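How to Clean a Dark Wicker Basket (and Which Advice to Skip)

Every March I pull the baskets off the shelves, and every March somebody sends me a link to a "miracle" method. I've tried most of them. The miracle is usually a vacuum cleaner with extra steps.

My mother-in-law swears by lemon oil. A shop selling a product called Sultach wanted me to believe that woven baskets need "conditioning" twice a year. I bought the bottle. The basket looked shiny for a day and then collected dust faster than the one I'd left alone. Make of that what you will.

What you need: a vacuum with a brush attachment, an old soft toothbrush, dish soap, two cloths, a white towel or sheet of paper.

Step 1. Empty it and shake it upside down outdoors. Do this before you bring any water near it. Dust plus water is mud, and mud in a weave is your evening gone.

Step 2. Vacuum the inside, then the outside, then the inside again. Hold the brush flat and go along the rows first, then across them.

Step 3. Set the basket on something white in good light and look down into it. I was doubtful when Odette Lemaire suggested this on her page, but it works. Dark brown hides dirt very well, and a clogged gap is easy to miss against a dark table. Over white, the open ones show up as bright dots and the blocked ones don't.

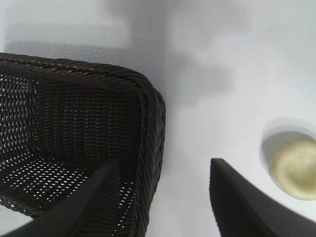

Dark brown wicker on a white surface, with light coming through the weave.

Step 4. Brush the rim. If yours is a thick twisted one, the grooves are where the fluff lives. Follow the direction of the twist. Scrubbing across it raises the fibers, and they don't lie back down.

Step 5. Wipe with a damp cloth and one drop of soap, then a clean damp cloth. Wring both out hard. The guides that tell you to hose the basket down may be right about some baskets, but I did that to a Travwood one and the bottom sagged for good.

Step 6. Dry it on its side, away from the radiator. Leave it overnight, whatever the "ready in 10 minutes with a hairdryer" people claim.

About paper "wicker": some dark baskets are twisted paper with a coating. If you can't tell what yours is, skip step 5 and stick with the toothbrush.

As for liners, I take mine out. They do keep crumbs off the bottom, but they also let you forget there is a bottom.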